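Why Does Your Desk Fill Up Again?

You tidied your desk. It took ages, you found a library book from Year 2, and your dad said "well, look at that" in a voice you didn't care for. Then you went to bed, got up, went to school, came home, and there was stuff on it.

Did somebody break in and leave you an eraser? Probably not. Let's have a look at how it happens.

Flat things are magnets

A desk is a flat surface at about the height of your hands. So is a kitchen bench, and so is the top of the piano that no one has played since your aunt moved to Hobart. When you're carrying something and you get sick of carrying it, your hands go looking for the nearest flat place. They don't ask your brain first. Your brain is busy thinking about toast.

Once one thing is sitting there, a second thing looks quite reasonable. A drink bottle on a clean desk looks a bit lonely. Put a puzzle next to it and you've got company. Add a sock and you've got a mess, and the sock will say it was like that when it got here.

Things with homes and things without

Montserrat Olmedo teaches a tidying club for kids at our library, and yes, people do go, there are biscuits. She sorts everything on a desk into two piles. The first pile is things that live there. The second is things that are just visiting.

A pen holder lives there. It's furniture, really, only very small. Pens live in the pen holder, in the same way that you live in your house even though you're often found lying across the couch with your feet hanging over the end.
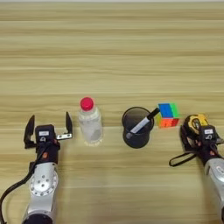

A drink bottle is a visitor. It belongs in the kitchen, or in your school bag, and it only came to the desk because you were thirsty. Visitors are allowed. They just have to go home at the end of the day, before they start asking what's for dinner.

A puzzle cube is trickier. If you fiddle with it while you think, it lives on the desk. If you haven't touched it since you got one side done and gave up, it's been visiting for a very long time and somebody should have a word with it.

Why pens need a cup

Have you ever put a marker down on a sloping desk? Off it goes. Markers are mostly round, and round things roll - handy for a wheel, not so good for a marker.

A cup fixes this by standing the marker up, or leaning it, so the rolling part can't roll. Mesh cups are good because the dust can get out through the little holes. Some of the dust, anyway. The rest stays at the bottom with a paper clip and whatever that sticky bit is.

Put the cap back on before the marker goes in. Marker ink is made to dry fast once it meets the air, and it can't tell whether it's on your poster or still inside the pen.

Try it yourself

Take everything off your desk and put it on the floor. (If you've got a dog, put it on the bed.)

Give the desk a wipe. Admire the colour. You may have forgotten what colour it was.

Put back only the things that live there. Everything else gets walked home, one trip at a time, or in one huge wobbly armful if you're like Rodrigo Echevarría from the club, who now has a new mug.

Have a look again tomorrow after school. Something will have turned up. Pick it up and ask if it lives there, and if it doesn't, off it goes to the kitchen.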